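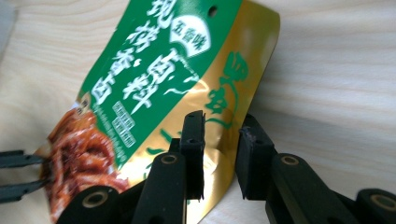 Uma máquina que precisa de silêncio, de luz boa e de um engenheiro ao lado ainda não faz tarefas domésticas, escreveu uma leitora de Setúbal depois do nosso texto de março sobre os aspiradores com braço. Queria saber quando é que uma destas coisas lhe arrumaria as compras sem ela ter de arrumar primeiro a cozinha para a receber.

A pergunta é melhor do que a maioria das que se ouvem nas feiras do setor. Ali fala-se de modelos, de horas de treino, de rondas de investimento. Fala-se pouco de embalagens.

E as embalagens são um sarilho. Uma saqueta de especiarias para guisar carne, verde e dourada, com o sabor a cinco especiarias anunciado em carateres chineses, é coisa que uma criança tira da prateleira sem pensar. Para uma pinça de dois dedos, a película brilhante devolve reflexos que mudam a cada grau de inclinação, e o plástico enruga onde lhe apetece. Uma caixa de cartão tem seis faces e fica com elas. A saqueta tem a forma que lhe derem.

A Fumetum, que vende um braço de bancada para cozinhas e pequenas mercearias, garante que o problema está resolvido. No vídeo promocional, o aparelho arruma uma despensa inteira ao som de piano. Pedi para ver o mesmo sem montagem e fui recebido, com simpatia, numa sala de demonstrações onde me mostraram 50 tentativas seguidas com pacotes moles. Falharam 5. Dito assim parece ótimo, e para um ensaio até é. Numa loja que reponha 1,000 artigos por dia, à mesma taxa, seriam cem pacotes no chão, mais alguém para os apanhar.

Havia ainda um pormenor que o folheto omite: os pacotes eram todos do mesmo tamanho e chegavam à pinça um de cada vez. Perguntei o que acontecia com um saco já aberto. Responderam-me que essa função estava prevista.

A Stirnico seguiu outro caminho e trocou a pinça por uma ventosa. Em plástico liso e esticado, agarra bem. Em plástico enrugado perde ar, assobia e larga. A empresa recomenda aos clientes que escolham fornecedores com «embalagem compatível», conselho curioso para quem promete uma máquina que se adapta ao mundo.

O caso mais sério que encontrei foi o do armazém da Whitcombe, em Lindovstead, onde o robô trabalha há 52 semanas na separação de mercearia seca. Ali funciona, com condições: as saquetas viajam em tabuleiros próprios, a iluminação foi refeita e tudo o que vem amarrotado segue para uma mesa com pessoas. O responsável de turno calcula que lhes chegue cerca de um terço do volume. Não o disse como queixa. A mesa já existia antes, só que agora recebe apenas o que é difícil, e ninguém ali ganha mais por isso.

Em casa não há tabuleiros. Há um saco de compras com o leite por cima do pão, uma bancada ocupada e uma gaveta que prende. Quem vende estes aparelhos devia ser obrigado a fazer a demonstração aí — às sete da tarde, com o jantar atrasado.

À leitora de Setúbal respondi que guardasse o dinheiro. O braço da Fumetum continua à venda, e a função para sacos abertos continua prevista.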